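Boil-water notice continues for Gasora neighborhood

Stellholm
August 24, 2018

A boil-water notice for the Gasora neighborhood of Stellholm will stay in place until at least two sets of lab samples come back clean, the town water department said. The notice covers 997 homes and businesses east of Felline Road.

It was issued after a water main broke under Felline Road near the corner of Igwe Street. Pressure in the eastern part of the system fell below 20 pounds per square inch, the level at which the department has to tell customers to boil their water. Crews shut off the damaged section and had pressure back to normal later in the day.

The department said no contamination has been found. A loss of pressure can let groundwater into pipes through small cracks and joints, and the notice is a precaution while testing is done.

Customers under the notice should bring tap water to a full rolling boil for one minute and let it cool before using it for drinking, making ice, brushing teeth, mixing baby formula or washing fruits and vegetables. Bottled water can be used instead. Ice made since the break should be thrown out, and automatic ice makers should be turned off.
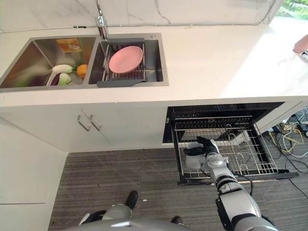 Vegetables and an orange fruit in a kitchen sink. Under the notice, produce should be rinsed in boiled or bottled water.

Refrigerator and pitcher filters do not make the water safe to drink under the notice, the department said. Water does not need to be boiled for laundry or for flushing toilets. Adults may shower as usual but should not swallow the water, and small children should be given a sponge bath.

Dishes can go through a dishwasher if it has a sanitizing cycle. Dishes washed by hand should be rinsed in boiled water or soaked for a minute in water with a small amount of unscented household bleach, then left to air dry.

Pets should also be given boiled or bottled water. Garden vegetables may be watered from the hose, but they need to be rinsed in boiled water before they are eaten.

Free bottled water is being handed out in the parking lot of the Gasora branch library from 8 a.m. to 6 p.m. until the notice is lifted. The limit is two cases per household. Residents who cannot leave home can call the water department's main number and ask for delivery.

Four restaurants on Igwe Street closed after the break. Two have since reopened with limited menus, bottled drinks and disposable plates. The county health office said food businesses in the area may operate as long as they do not use tap water for cooking, drinks or hand washing unless it has been boiled first. Fountain drink machines and coffee makers connected to the water line have to stay off.

The first samples were taken from six points in the neighborhood. Results take 24 hours, and a second set is drawn a day after the first. Both have to show no bacteria before the notice can end. Customers signed up for town alerts will get a text message or a phone call, and a message will be posted at the library.

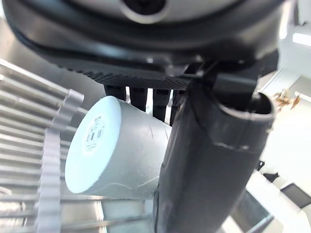 A gripper with four black finger segments, seen close up.

Once the notice is lifted, residents should run every cold water tap for five minutes, starting with the one closest to where the line enters the house. Hot water heaters should be flushed according to the maker's directions. Water may look cloudy or slightly brown for a short time after the taps are opened. Filters that were in use during the notice should be replaced.

Felline Road is down to one lane between Igwe Street and the rail crossing while the pavement over the break is repaired. The number 3 bus is using Mill Street in both directions, and the two stops on that part of Felline Road are closed. The work is expected to take four days, depending on the weather.

The broken pipe is a 12-inch cast iron main nearly 90 years old. It is part of a stretch already listed for replacement in the town's water plan. The town council is due to vote in November on a contract for the first phase, which would replace 40 blocks of pipe in Gasora and along lower Felline Road. Bids have not been opened, and the department did not give a cost.

The same main broke near the rail crossing two winters ago. That break was smaller and did not lead to a boil-water notice.

Homes west of Felline Road are on a separate pressure zone and are not affected.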